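How to do a night walk audit of your neighbourhood

A night walk audit is a simple way to record how a street works after dark: who uses it, what is open, and where the light falls. You need a printed map, a pencil, a small torch and 2 people.

Before you go

Pick a short route. For the Clodbridge audit we used the stretch from the tram stop to the old Firnitz warehouse, past the late bakery and the taxi rank. Walk it once in daylight and mark the doorways, benches, crossings and bus shelters on your map. Leave the margins clear for notes.

On the night

Start at 9 pm. Walk slowly and stop at each marked point for around 4 minutes. Write down:

What you can hear
Which businesses are open
Whether people are passing through or staying
Where the light is coming from (street lamps, shop windows, signs)

Don't write "feels unsafe" by itself. Note the thing that made you think so, such as a blocked sightline or a lamp that is out. One person writes and the other watches. Swap halfway.

Go back after midnight and repeat the route in the same direction. Use a different colour of pencil.

Writing it up

Copy both sets of notes onto a clean map within a day, while you can still read your own handwriting. Shade the stretches where the two walks differ most. Those are usually the ones worth raising with the council.

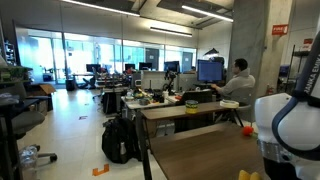
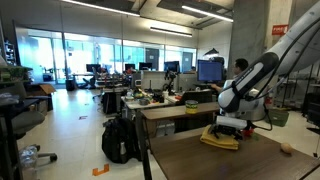 Comments

Magalhães
We tried this along our main street in December and the midnight walk was almost no use because half the shops had closed early for the holidays. I'd pick an ordinary month. Also, is 9 pm late enough in summer? It was still light here.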